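2019-04-07

**Pratus introduces the Barnness continuous steam peeler for potatoes and root vegetables**

ZIRBRIDGE - Pratus has added a continuous steam peeler to its range of vegetable processing equipment. The machine, sold under the name Barnness, is intended for potatoes, carrots, beetroot, swede and celeriac. Orders are open now and the first units leave the Zirbridge works in May.

Steam peeling removes the skin by heating the outer layer of the vegetable under pressure and then releasing that pressure quickly. The water just beneath the skin turns to steam, lifts the skin from the flesh and leaves it loose enough to be brushed away. Less flesh is lost than with abrasive rollers, and the shape of the product is kept, which matters for slicing and dicing lines further down.

Most steam peelers work in batches. A vessel is filled, closed, pressurised, vented and emptied, and the conveyor after it has to cope with product arriving in heaps. The Barnness uses 2 smaller vessels in alternation. While one is under pressure the other is discharging and refilling, so the brush section receives an even flow and the infeed belt runs without stopping. Each vessel has its own steam valve, exhaust valve and door seal, and either can be isolated for maintenance while the other continues at half rate.

**Construction**

All parts in contact with product are made from stainless steel. The vessels rotate during the steam phase so that every surface is exposed. An internal lifting vane keeps the vegetables moving and stops smaller pieces from packing against the wall. Condensate is drained from the bottom of each vessel during the cycle and does not stay in contact with the product.

The brush section is mounted directly under the discharge chute. It has 20 rollers set in a U-shaped bed, with a screw running along the centre line to control how long the product stays in the bed. Screw speed and roller speed are set separately. The rollers can be drawn out from one side of the machine, and a single roller can be replaced without disturbing its neighbours. Peel is removed nearly dry and drops into a hopper, from which it can be pumped or carried away on a belt. Many processors sell peel as animal feed, and a drier material is cheaper to transport.

A short rinse section follows the brushes. Rinse water is filtered and returned to the spray bars, with fresh water added only to replace what leaves with the product.

**Controls**

Steam time, vessel pressure, fill weight and brush speed are stored as recipes. The control panel holds separate recipes for early and late season crops, as skins thicken in store and need longer exposure. Load cells under the infeed hopper weigh each fill before the door opens. If a fill is light, steam time is shortened in proportion, which prevents a cooked ring from forming under the skin at the end of a run.

Access to recipes is divided into operator and supervisor levels. Fault messages are shown in plain text with the location of the sensor concerned. Records of cycle times and steam use can be exported for energy reporting.

**Installation**

The peeler is delivered on a single frame with the pipework fitted. The customer provides a steam supply, an exhaust duct, cold water, compressed air, drainage and a three-phase electrical connection. The unit weighs 3,145 kg empty and needs a level concrete floor. Clearance must be left on the roller side for the full length of a roller. Where headroom is limited, the infeed elevator can be supplied in a side-entry form.

Existing customers with a Pratus washer or destoner can connect the new machine to the same line controller. The line then slows or stops in the correct order if a fault occurs downstream. Older line controllers may need a software update, carried out during commissioning.

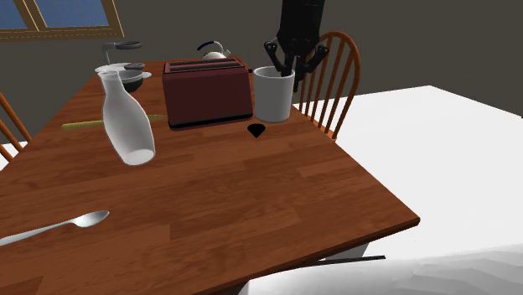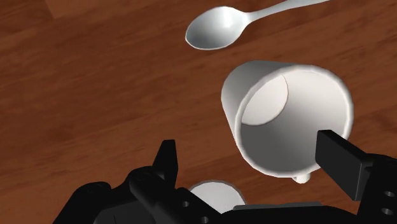
**Trials and service**

The peeler was developed with Nedeljković, a processor of chilled and frozen root vegetables, where a pre-production machine was installed alongside an existing abrasive peeler. Changes made after that installation include a larger exhaust silencer, a revised door seal and a wider inspection hatch over the brush bed.

Processors who wish to test their own crop can book the trial unit at Zirbridge. Samples should be unwashed or washed only, not trimmed, and supplied in the size grade normally run. Results are issued as a written report giving peel loss, steam use and recommended settings for each sample.

The pressure vessels carry a warranty of 5 years. Door seals, brushes and valve seats are treated as wearing parts and are held in stock at Zirbridge. Commissioning and operator training are included in the purchase price, and service contracts are available with either planned visits only or planned visits and call-out cover.

A version with a single vessel, for smaller packhouses, is in preparation. It will use the same brush bed and control panel, and it can be fitted with the second vessel at a later date.

Requests for quotations, layout drawings and trial dates should be sent to the Pratus sales office in Zirbridge.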